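Search this site Type and press Enter

Nuleo Sofa Bed by Jornberg: a review after two months

I bought the Nuleo in gray because the old futon had given up and my sister was coming to stay for Thanksgiving. The store had it at 300 off. I don't trust a discount that size on a new model, and I still don't.

Jornberg says it "converts in seconds." Maybe it does for the man in their video. Mine takes a hard pull on the strap, then a second pull, then a knee. The metal bar drops with a bang you can hear downstairs. Frauke Heitmann, who lives below me, has asked me politely to fold it out before ten.

Sleeping on it

Opened up, it measures 146 cm across. The catalog calls that a double. Two adults can lie on it if they like each other. The seam between the seat and the back runs right under your hips, and the topper sold to fix this costs extra. I tried it with a folded blanket for a week and slept better than I expected, which still isn't saying much.

Sitting on it

As a sofa I have fewer complaints. The seat is firm and a little too deep for short people. The back cushions slump by evening and need to be punched into shape. Britta Meinecke bought the cheaper Nusta from the same store and hers sits about the same, as far as I can tell.

The fabric

"Stain resistant" is printed on the tag in big letters. Coffee came out with cold water. Salad dressing left a shadow. I'll give them the color, though. Mixed gray threads hide lint and crumbs well.

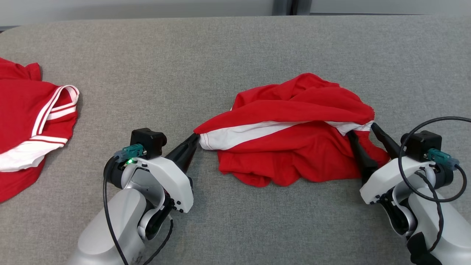

Assembly and service

There are 12 bolts and one wrench, and the wrench is soft. Use your own. One leg arrived with a stripped thread. I wrote to Jornberg twice before a new one came, without a note.

Would I buy it again? At full price, no. The Tanner costs more but opens without a fight, and I should have tried it first.

2 out of 5.

Posted 2017-11-19

Contact | Copyright 2017, all rights reserved | Back to top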